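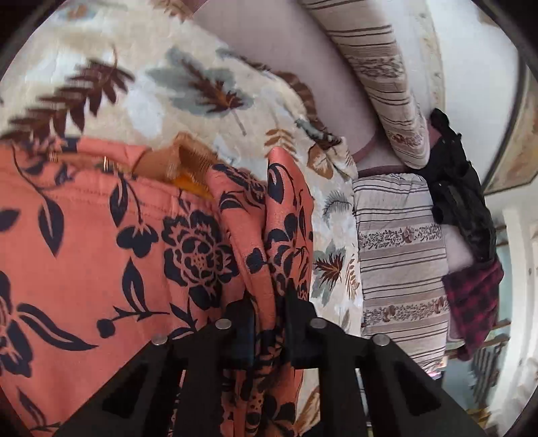
Preparing Printed Garments for Donation

Zeline accepts clean, wearable clothing at its Morano Street depot throughout the year. Donors are asked to complete the following steps before delivery.

1. Check each care label and launder the item accordingly. Wash strong colours separately in cold water.

2. Dry garments fully. Damp items cannot be accepted, as mould spreads quickly in storage.

3. Inspect seams, zippers and cuffs. Minor repairs are welcome; torn or heavily stained pieces should go to textile recycling.

4. Empty all pockets and remove pins, brooches and dry-cleaning tags.

5. Fold printed garments with the pattern facing outward, so that sorters can group them without unfolding.

6. Pack into bags of no more than 3 kilograms and label each bag by size.

The depot is closed on Sunday. Donations of more than 88 items must be arranged in advance with the intake coordinator, Efthymia Fragkou.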